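COMUNICADO DE IMPRENSA
Para divulgação imediata

Droltico suspende entregas da pinça manual Aliyu - desgaste irregular nas almofadas dos dedos

Sallstead, 25 dez. 2020 - A Droltico suspendeu hoje as entregas da pinça manual Aliyu. Motivo: fecho desalinhado, detetado em 58 unidades de um lote de 296. Sem feridos. Sem danos a terceiros comunicados até ao momento.

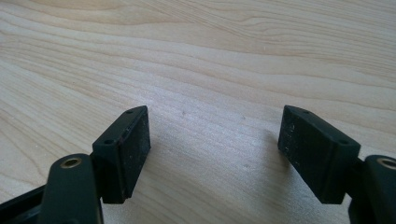
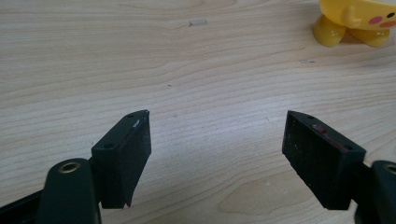
Almofadas dos dedos com marcas de uso, sobre tampo de madeira.

O que se sabe. As almofadas deixam de encostar por igual, uma trabalha mais do que a outra e o objeto pode escorregar a meio do movimento. Em peças leves, pouca coisa. Em peças com arestas ou de vidro, risco de corte para quem segura a ferramenta - daí a suspensão.

A causa ainda não está fechada. A primeira suspeita recai sobre os casquilhos dos braços, fornecidos pela Drandov num lote de março. A Drandov foi informada e esta a colaborar. Segunda hipótese: aperto insuficiente dos parafusos na montagem final, responsabilidade nossa. As duas podem estar certas.

"Devíamos ter visto isto mais cedo. Os primeiros relatos falavam em objetos caídos e foram tratados como erro de utilização", afirma Kilian Grabner, diretor técnico da Droltico.

O que pedimos aos clientes:
Parar o uso com vidro, lâminas ou recipientes cheios.
Fechar a pinça em vazio e ver se as duas faces encostam a toda a altura.
Se houver folga, não reapertar. Devolver como está, com o formulario de recolha.
Guardar os registos das últimas sessões.

Os ensaios de repetição decorrem em Sallstead, com cerca de 200 ciclos por unidade. Troca gratuita de braços e almofadas em todas as unidades do lote, com ou sem sintomas. As restantes 2.011 pinças já vendidas usam outro casquilho e não estão abrangidas.

Novo comunicado assim que houver resultados.

Contacto para a imprensa: Primo Bianchini, gabinete de comunicação, Droltico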